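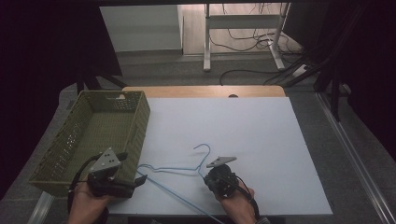
Why does a coat hanger look like that?

Grokar Kids, 17 Jun 2023

I bet you walked past a bunch of coat hangers today and didn't say hello to a single one. I don't blame you! They spend most of their lives in a dark closet with a sweater on. But pull one out, lay it flat on a table, and you've got a pretty clever piece of design to look at.

The light blue one is a wire hanger, and it's my favorite kind to explain, as you can follow the shape with your finger. Go get one if there's one in your house (ask first if it's holding up somebody's good coat).

Start with the hook

A hook is a curve with a gap in it. The curve goes over the closet rod and the gap lets you get it on and off. If the hook were a full circle, you'd have to slide the whole rod out of the wall every time you wanted a clean shirt. Imagine doing that before school!

The hook also sits in the middle. Try this: hang a hanger on your finger and let go with your other hand. It levels out, because both sides weigh the same. Now drape a sock over one end. It tips! Put another sock on the other end and it comes back.

Then the shoulders

From the hook, the hanger slopes down on both sides. Look in a mirror and you'll see the same slope going from your neck to the tops of your arms. A shirt is made to fit a person, so a hanger has to be a little bit like a person too — a very skinny one with no head.

What happens if you hang a T-shirt on a nail instead? All of the weight pulls on one spot, and after a while you get a pointy bump in the cloth. I did this to a T-shirt I loved and the bump never quite came out.

And the long bar

The bar along the bottom joins the two shoulders and helps keep them from spreading apart. You can fold pants over it too. Towels and scarves go there in my house, and once a very long paper snake I'd made.

What about the basket?

I like having a basket next to me when I sort. The olive-green one has sides full of little holes, and holes are great for two reasons. Air can get through them, and they use up less material, so a basket can be lighter to carry. It has a slot cut in the end as well. That's a handle! Slide your fingers in and lift.

Hangers and baskets don't always get along, though. Hooks love to poke through holes. If you toss a pile of hangers in any old way, you'll pull out one and get five. Point all the hooks in the same direction and they come out much more nicely.

Try it: the shadow game

Find something plain and pale to work on. A big sheet of white paper is fine. Hold a hanger just above it, near a window or a lamp, and look for the shadow. Lift the hanger higher. The edges of the shadow go soft and fuzzy. Bring it back down close to the paper and they get sharper again.
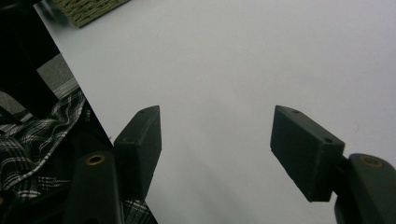
A soft gray shadow on a smooth, pale surface.

Can you make the hook's shadow disappear by turning the hanger? Can you make the whole thing look like one thin line? Trace your best shadow with a pencil, color it in, and give it a shirt.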